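Search this site
Enter keywords
Go

Fludside Workshop Association
Minutes of the general meeting, August

The meeting opened at 6:30 p.m. in the Vestgate building, main floor. The chair presided and the secretary took notes. A quorum was present.

1. Minutes of the previous meeting

The minutes were read and approved with one correction. Under "Storage," the word "shelves" should read "lockers." The secretary will fix the filed copy.

2. Matters arising

The loading door has been adjusted and now closes without lifting. The key cabinet has been moved to the office. The old sign on the street side is still up. The landlord was asked again to take it down and has not replied. Carried over.

The first-aid box by the sinks was restocked. A member asked that burn dressings be kept in it at all times. Agreed.

3. Finances

The balance in the general account was reported. Member dues are paid up except for 14 accounts, most of them less than a month behind. Reminders will go out with the next newsletter. The electric bill was higher than in the same period last year. The members discussed whether this came from the longer evening hours or from the fans, and no conclusion was reached. The meter will be read at the start and end of each week until the next meeting.

A sum of $2,000 has been set aside for work on the ceiling. It is to cover cleaning of the duct, lamps, and any repair to the brackets. It does not cover new ductwork.

4. Ceiling, ventilation, and lighting

This item took up most of the meeting.

The ventilation is running but is loud at the higher setting. Members at the window end say they get very little air. Members under the main run say they get too much, and that papers have to be weighted down. Soler, who did the last service, looked at the system from the floor only and quoted $334 for a full inspection with a lift. The quote includes a check of the joints and hangers. It does not include cleaning.

A second quote was requested from Clunitz. It has not come in. The motion was to accept the Soler quote if nothing is received from Clunitz by the end of the month. Seconded and carried, with two against. Those voting against asked for it to be recorded that they wanted both quotes in hand first.

Lighting. Several members reported glare at the worktables, mainly from lamps close to the duct, where the light comes off the metal. Others said the light is good and should be left alone. It was suggested that lower-output bulbs be tried in one part of the room before anything is bought for the rest. Agreed as a trial. Members working there should write their comments in the logbook by the office door.

The tube lights farther back in the room are slow to start. They will be checked on the same day as the inspection, if the lift is still on site.

Cables. A member pointed out that loops of cable have been left up at ceiling height and asked whether they are in use. No one present could say for certain. Nothing is to be cut or pulled down until each cable has been traced to its other end. Extra length should be coiled and tied, and kept clear of the lamps. Labels are in the office — please use the cloth ones, the paper ones fall off.

Paint. The cream and gray paint overhead was discussed briefly. There was a proposal to repaint in white. It was felt that this should wait until after the duct work. No vote was taken.

5. Worktables

Members are reminded that materials left on the tables overnight must carry a name and a date. Unlabeled items will be moved to the lost property crate and kept for 29 days. After that they will be offered to other members or thrown out.

A request was made for one table to be kept free of stored projects at all times, for short jobs. There was general support. The table nearest the office was proposed, but it is the one with the vise, and the vise users objected. The matter will be taken up again when the floor plan is reviewed.

Two tables rock. Shims have been tried and do not last. A member offered to fit adjustable feet if the association pays for the parts. Approved.

6. Cleaning day

The cleaning day is set for Saturday, starting at 9 a.m. Jobs are as follows:

- Sweep the main floor, including under the tables
- Wipe down all worktables and put tools back on their boards
- Empty the scrap bins and sort the metal from the wood
- Wash the sinks and clear the traps
- Clean the lower windows, inside only

No one is to work on the ceiling or climb to the duct on cleaning day. Dust from above should be left for the contractor. Anything on the tables should be covered before sweeping starts — drop cloths are in the second locker. Coffee will be provided. Bring your own gloves.

7. Other business

The radio. There were complaints about the volume in the evenings. It was agreed that it goes off if anyone in the room asks.

Guests. Members may bring one guest at a time and must stay with them. Guests do not use the machines. This is already in the rules and is repeated at the request of the chair.

Parking. The two spaces by the loading door are for loading only. A car was left there over a full weekend and a delivery had to be sent back.

Coat hooks. More are needed before winter. Carried over to the next meeting.

8. Next meeting

The next meeting will be held in the same place at 6:30 p.m. Items for the agenda should reach the secretary a week ahead. The Clunitz quote, if received, will be sent out with the agenda.

The meeting closed at 8:10 p.m.

Attachment A. Main floor, duct and lamps over the worktables (item 4) 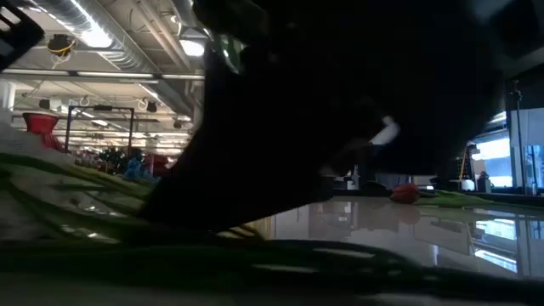
Attachment B. Soler quote, ceiling inspection (copy held in the office)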